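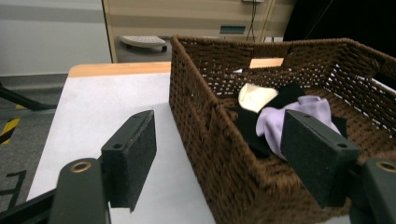
Photo: Aitana Barrios
2 comments · 6 shares

Minutes, July meeting of the Fumar Street clothing swap group

I'm taking notes again, so apologies in advance for the spelling. Present were me (Nadège Lacroix), Aitana Barrios, and the usual faces from the sewing table. We started at 6 and the tea was already made, thank you Aitana!

Last month's minutes were read and passed. One correction – the coat rail came from Seter, and I had written Drolto.

Baskets or boxes

This took up most of the evening. Aitana wants the brown woven baskets on the tables for the small stuff (scarves, cloths, offcuts, anything soft) and I have to say I'm with her. People will rummage in a basket. They won't rummage in a cardboard box with a lid, they just look at it and move along to the shoes. The other side of it is snagging, and that's a fair point with anything knitted or silky. We agreed baskets for cloths and scarves, boxes for knits, and we'll look at it again after the next swap.

There was a long side conversation about color. Dark pieces swallow everything once they're in the pile, and a pale lavender one does show up nicely against black, so please mix them a bit when you fill up. Folding is optional! I fold, Aitana drops them in, and we will never agree.

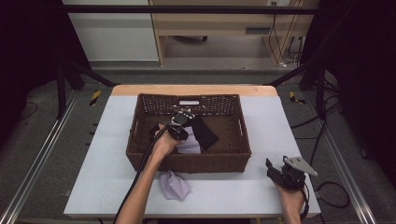 Tables

White covering on all the tables again, everybody liked how clean it looked last time. Baek still has the long roll we ordered and will bring it over. Keep the front of each table clear so people have somewhere to lay a piece out and look at it properly, then back in the basket it goes, please.

The woven pieces also got talked about, whether they earn their space or just get in the way. 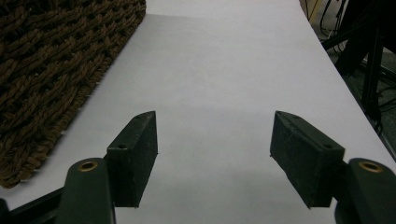
I like the brown against the white myself, so I voted to keep them, and that carried it.

Money

We have 139 dollars in the tin. Flyers came up and we settled on 600 of the small ones, Aitana to get the price before anyone pays for anything.

Any other business

Someone's umbrella is still on the hook by the door. Next meeting same time, and it's my turn to bring cake.

N.L.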